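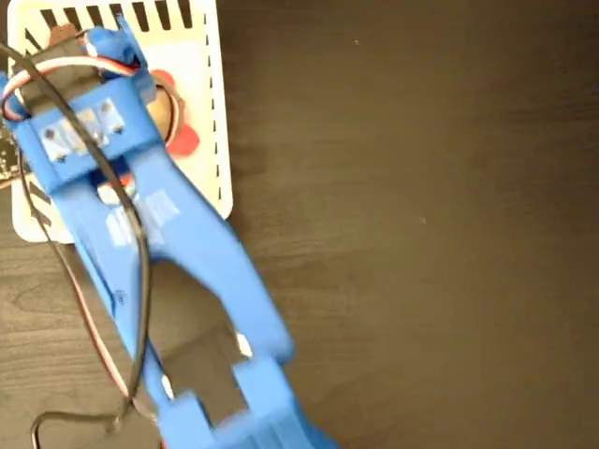
Covdale, 22 October 2025

Hi all,

Picking up the thread on jerky approaches over the tray. Tobiloba Haruna wrote:

> Are you still sending raw policy outputs straight to the servos? On my
> blue arm the wrist buzzed like mad until I put a filter in between.
> Also check your camera timestamps, mine were way off.

Yep, guilty on the first one! I was passing every target through as it came, so whenever two predictions disagreed the arm tried to please both. I've now got Druden blending the last 3 chunks before anything goes out on the bus, and the logged joint targets look so much smoother (elbow too, which I'd given up on).

Timestamps were bad as well. Frames were reaching the planner 225 ms old, so it was aiming for where the gripper used to be. I dropped the queue length from 8 to one and that took care of most of it.

Still stuck on the red piece, though. The detector keeps merging it with the brown one next to it. Has anyone retrained on nearly 3000 frames or fewer and had it hold up? I can share my config if that helps.

Giáp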